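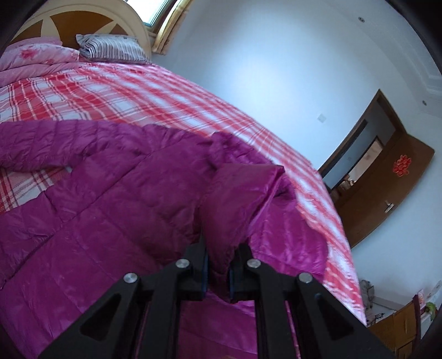
A magenta puffer jacket laid out on a bed.

Flisora opens winter coat exchange in Pisgate

April 1, 2018

Flisora, the clothing reuse charity, has today announced that its winter coat exchange will open to households across Pisgate in September. The service will allow residents to hand in coats and jackets they no longer wear and to choose another in its place, free of charge.

The announcement follows a trial held last winter at the charity's shop in Vachon Street. During the trial 2,162 coats were handed in, and 86 per cent of them found a new owner before the end of the season. The remainder were passed to Gremik, the textile sorting firm, for repair or recycling.

Children's sizes were in the greatest demand throughout the trial. Many families told shop staff that a coat bought at the start of one winter was too small by the next, and that the cost of replacing it came at the same time as school shoes and heating bills. Padded jackets and waterproofs were the most requested items for all ages. Long wool coats were slower to move, and Flisora will accept fewer of them this year.

How the exchange will work

Residents may bring up to five items per household on each visit. Every item is checked at the counter for broken zips, missing poppers, tears and damp. Coats that pass the check are exchanged on the spot for tokens, one for each item, which can be used the same day or kept until the exchange closes in spring. Tokens have no cash value and may be given to a friend or relative.

Households without a coat to hand in will not be turned away. A share of the stock will be set aside for them at each session, and no proof of income will be asked for.

Flisora asks that all items be washed and fully dried before they are brought in. Padded jackets should be washed according to the label and dried slowly, with the filling shaken out by hand from time to time so that it does not settle in lumps. Pockets should be emptied - the trial produced a large box of keys, gloves and bus tickets, most of which is still waiting to be claimed at the Vachon Street counter.

The charity cannot accept fur, motorcycle leathers, or workwear marked with an employer's name.

Opening arrangements

The exchange will run from the Vachon Street shop, where the rear stockroom is being fitted with 90 metres of hanging rail over the summer. Coats will be arranged by size, and a fitting area with a full-length mirror and step-free access will be provided. Session times will be displayed in the shop window and at Pisgate library before opening.

Gremik will continue to collect unsuitable items under its existing agreement with the charity. It will also supply replacement zips and poppers for the repair bench, where simple mending will be carried out during opening hours.

Residents who wish to donate before September may leave clean coats at the shop during normal trading hours. Bags should not be left outside the door when the shop is closed.

Notes to editors

Flisora collects, repairs and redistributes clothing in Pisgate and the surrounding villages. Press enquiries should be addressed to the Flisora press office at the Vachon Street shop.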